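Search tutorials Search Clear

Setting up the Rokska wrist camera kit on a small arm

Last updated: August

I put off buying this kit for ages, and then I went and installed it in one evening, so I figured I'd write up how I did it.

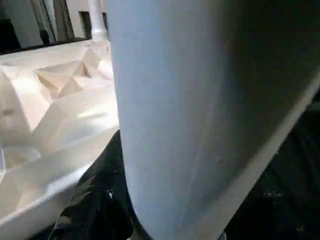

The Rokska kit is sold by Drorunix and you get the camera, a clamp bracket, a cable, a bag of screws and a card with a download address on it. That's all! The real manual is online. It's decent up until the part where you line up the camera with the gripper, and then it gets vague, so most of what I've got for you is about that.

Before you start

Park the arm somewhere you can reach the wrist from both sides and turn the power off. I know, I know. I once leaned on a jog button with my elbow and I'd like you to skip that experience. You'll want the small hex key from the kit and a couple of cable ties (not included, boo).

Step 1. Clamp the bracket

Slide the bracket over the wrist and snug the screws until it stops turning by hand. Leave them a tiny bit loose for now. The camera clicks into the bracket with the cable pointing back up the arm.

Step 2. Route the cable

Turn the wrist by hand all the way one direction, then all the way the other, and see where the cable wants to go. Leave a loop at the wrist joint. Mine is 60 mm across, and the 40 mm one I tried first tugged at full rotation. Tie the cable to the forearm and go easy on the ties.

Step 3. Fix the view

Power up, open the viewer and look at how much finger you're getting. With the bracket pushed all the way forward, one finger can take up most of the picture, and you're left peeking around the side of it at whatever you're reaching for. Slide the bracket back and rotate it a little until the fingertip is in view with open space next to it. Then tighten everything.

I like keeping a good piece of finger in there. It gives me something to judge distance against when I'm coming down beside an edge.

Step 4. Exposure

Auto exposure is on out of the box. If you work with white parts over a dark mat, like I do, it has a hard time picking a side. I switched to manual, set the slider at 33 and moved my lamp until I could make out the creases in the white stuff. The dark areas are still pretty murky on mine. I can live with it.

Step 5. Save the profile

Save it under a name you'll recognize, and save it again after you bump the bracket (you will). The viewer holds on to the last profile only, unless you export, so export!

Is it worth it?

For me, yes. The clamp is solid and the software hasn't crashed on me yet. The screws are soft, though, and I've already rounded one. I also tried a friend's Brustmont bracket, and it's lighter but a pain to adjust.

Comments

Aarti Bansal
Thank you for the cable loop part, mine was pulling loose every time joint six went around. Does the profile export work with the older viewer?

Fabian Ruchti
Aarti, it does for me. You have to rename the file first.

Emil Rainer
Disagree on manual exposure. I have windows on two sides and by 4 pm the whole picture is mud. Auto for me, thanks.

Notburga Zaugg
Which hex size are the clamp screws? I lost the key already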